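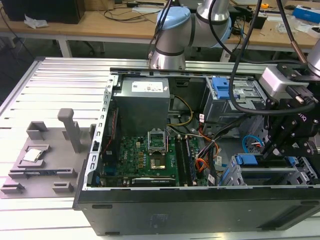 Cell 2, open tower on the slotted platform, tray with CPU to the left of the case.

PRE-PURCHASE SAFETY AND INSPECTION CHECKLIST
Robot cell for desktop computer assembly and strip-down
Site: Badotlow workshop
Inspected by: Fenna Jacobs
Budget holder: Sanne Desmet
Date of inspection: April 18, 2018

Purpose: to settle what must be bought, what can wait and what can be struck off before the equipment request goes in. Each item is marked OK, ACTION or HOLD. ACTION means money or labour is needed before we order a further cell. HOLD means we need a quote or a decision first. Comments are mine unless initialled SD.

SECTION A. PLATFORM AND FRAME

A1. Platform level and fixed to floor. OK
Checked with the long level in both directions. Fixings tight.

A2. Slotted extrusion free of burrs and sharp ends. ACTION
End caps missing on the access side. Cheap item, add to the sundries line. Order a full bag so the next cell has them from the start.

A3. Computer case held in place during work. HOLD
The tower lies on its side with the side panel off. For the jobs we run now this is acceptable at slow speed. If we go on to pulling drives or plugging in the main power lead, the case will need clamping. Kedden have a low-profile clamp that fits the slots but have not sent a price.
SD: Please get a price for a set per cell, not one set to share.

A4. Fixture tray secure and parts easy to reach. OK
Printed tray, grey, with the upright post and the recessed pocket for the CPU. Guide blocks along the front sound, no cracks found. A printed spare should be kept on the shelf. Allow for filament in the running costs and leave it out of the capital request.

SECTION B. ARMS AND GRIPPERS

B1. Arm mounting bolts to correct torque. OK
Marked with paint pen after checking.

B2. Reach covers the full case without the arms meeting. ACTION
One arm comes over from the back and the other works in from the right. Both can get to the drive bays on the right side of the case. The software limits stop them meeting at present, but the limits were typed in by hand and are not written down anywhere. Write them down. If the next cell has the arms set further apart we may need a wider platform, so this must be settled before the platform is ordered.

B3. Gripper plates and bolts sound. OK
No loose bolts. Finger pads worn on one side. Spare pads from Prolten are 3 weeks on delivery, so hold a set in stock.

B4. Gripper suited to small parts. HOLD
The present gripper is fine for drives and leads. I am less sure about it for a CPU, and the socket pins will not forgive a bad drop. Options are a vacuum tool or finer fingers. Fingers are quoted at 472 euros the set. No quote yet for vacuum, and that would need an air line as well.
SD: I would go for the fingers this year. Air line can go in with the building work if that is approved.

SECTION C. CABLES

C1. Arm and sensor cables clear of moving parts. ACTION
The thick black cable at the gripper curves down and around from the sensor housing, and two more black cables drape down into the case. Too much slack for faster running. Needs cable guides along each arm. Kovačević can supply and fit. Ask for fitting as a separate line so that we can do it ourselves if the price is silly.

C2. Cables on the computer tidy enough for the job. OK
The power supply bundle runs across the board towards the right. A loose bundle is normal in the machines we receive, so I would not tie it back. The cell has to cope with them as they come.

C3. Mains to the computer isolated during work. ACTION
Done by unplugging at the moment. A lockable isolator is wanted, one per cell. Electrician booked for May, add to the same visit.

C4. Static protection. ACTION
Platform bonding tested and passed. The printed tray is ordinary plastic. Price the static-safe filament before the spare is printed.

SECTION D. AREA AND HOUSEKEEPING

D1. Bench behind the cell clear. ACTION
It was not. Tangled cables, boxes, a tape measure, a plastic bag and a used-looking tissue on the bench top. A set of drawers under the bench would sort out most of it. Ask for one set only.

D2. Floor clear and dry. OK

D3. Emergency stop within reach from both sides. ACTION
One stop only, on the operator side. A second is required before we allow anyone to work from the rear. Do not leave this one off to save money.

D4. Guarding. HOLD
Present speed limit means we run without a full guard under the current risk assessment. Any increase in speed changes that. Prolten have quoted 2974 euros for panels and an interlocked door, delivery included, fitting not. Sanne to decide whether the speed increase goes in this year's plan. If it does, the guard goes in with it.

SECTION E. STOCK OF TEST MACHINES

E1. Enough scrap towers for trials. HOLD
Sockets and retention brackets take the most wear in trials. Used boards are cheap but the supply is uneven, and mixed models mean more time on set-up. I would sooner buy one batch of the same model.
SD: Agreed, find a batch and tell me the price with delivery.

RESULT
Cell passed for continued use at present speed. Not passed for faster running or for rear access.

To order now: end caps, finger pads, second emergency stop, isolator, drawers.
Waiting on quotes: clamps, cable guides, static-safe filament, test machines, vacuum tool.
Waiting on decision: fine fingers, guard panels.

Signed: F. Jacobs
Copy to: S. Desmet, workshop folder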